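Pendulum period comes out too long, where am I losing it?

Posted in Mechanics and Measurement

Zodness

I am setting up a simple pendulum for a bench exercise and the value of g I get from it is consistently low. The bob is a steel ball on braided fishing line, 100 cm from the clamp to the top of the ball. I time a run of swings with a stopwatch, divide, and put the result into g = 4 pi^2 L / T^2. The accepted value at my location is close to 981 cm/s^2 and I come in under it every time, by more than my timing error allows.

Things I have already tried:
Heavier ball of the same diameter. No change.
Shorter swing. The result moved slightly in the right direction, but most of the gap is still there.
Different stopwatch. No change.

The line passes through a small screw eye and is knotted behind it. Is this air drag, or should I be looking somewhere else?

Mandla Molefe

Drag is far too small to matter with a steel ball at that length. It reduces the amplitude over time and has very little effect on the period.

Check the length first. L is measured from the pivot to the center of the ball. You gave the distance to the top of the ball. If the ball has a radius of 2 cm, the true length is 102 cm, and by entering 100 you lower g by close to 2 percent. That error is larger than everything else on your list and it has the sign you describe.

Next, the pivot. A line knotted behind a screw eye can slide and roll in the eye, so the point it bends around is not fixed. Clamp the line between two flat pieces of metal or hardwood with square lower edges. The bend then takes place at the edge, and you can measure from there.

Then the amplitude. The formula assumes a small angle. At 5 degrees the correction to the period is under 0.05 percent and can be ignored. At 20 degrees it is close to 0.8 percent, which doubles when you square T.

Last, stretch. Braided line creeps under load. Hang the ball overnight and measure with the weight on.

For the length measurement, bring a flat-topped block up under the hanging ball until it just makes contact, measure from the clamp edge down to the block, and subtract the radius. Take the diameter with calipers. If the block lifts the ball at all, the line goes slack and the reading is worthless.
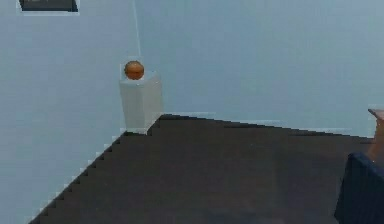
Fourie

Agree on the length, less sure about the clamp. I ran mine from a screw eye for a whole term and the scatter was no worse than with plates. Timing is the bigger thing in my experience. Start the watch as the ball passes the lowest point - it moves fastest there, so the instant is easier to judge - and say "zero" on the first pass. If you say "one" you end up a swing short and the period is wrong for the whole run.

Norow

use a photogate

Zodness

It was the length. I had the radius in my notes and never added it. I am still slightly low and will redo it with monofilament and a proper clamp in April.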